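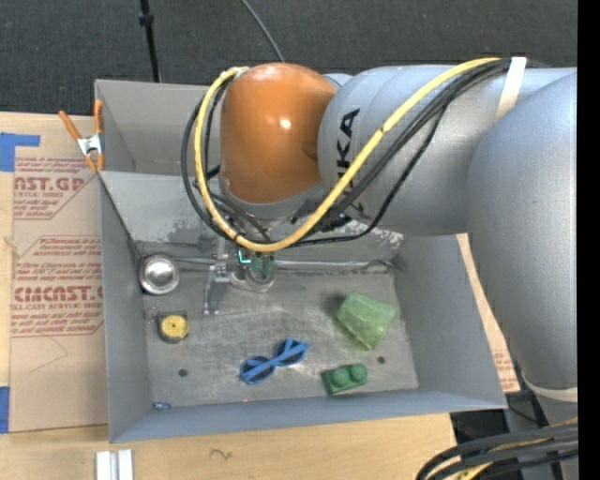
Sastanstead Reuse Store Opens Its New Sorting Room in February

SASTANSTEAD – Anyone who has ever dropped off a box of odds and ends at the Sastanstead Reuse Store knows the old back hallway, where donations waited in stacks until someone found a place to put them down. We are delighted to announce that those days are over. The new sorting room on Fovport Road opens to the public this February, and we can't wait to show it off!

The room covers 900 square feet and is built around one simple idea: every donation gets its own bin and its own spot on a table. The bins are gray sheet metal, open at the top, with tall walls that keep small items from rolling away. A few of them show some wear, with scuffs and pale patches on the sloping panel at the back, and we like them all the more for it. They stand on light wooden tables, and the floor is covered in dark charcoal carpet with a fine speckle, so the place is a lot quieter than the concrete hallway ever was.

Dierckx, the local workshop that fitted out the room, finished the job in 6 weeks. They also put in two wide doors at the loading side, which means larger boxes can come straight in from the parking lot (no more squeezing past the coat rack).

Sorting works like this. A box is emptied into a bin, the contents are checked, and each item goes to the shop floor, to repair or to recycling. Kitchen tools, hardware and small household goods go through the new room first. Books and clothing will stay in the front building for now.

The shop floor will be restocked every 60 minutes during opening hours, so it will be worth going around a second time before you leave.

Visitors are welcome to come and look around from 10 a.m. on opening day. Coffee will be served by Foklow, the bakery next door, and the first bins will be sorted while you watch – bring a box of your own if you have one ready.

Donations are accepted at the side entrance. Please keep glass separate and tape down any lids.

Contact: Sastanstead Reuse Store, Fovport Road, Sastanstead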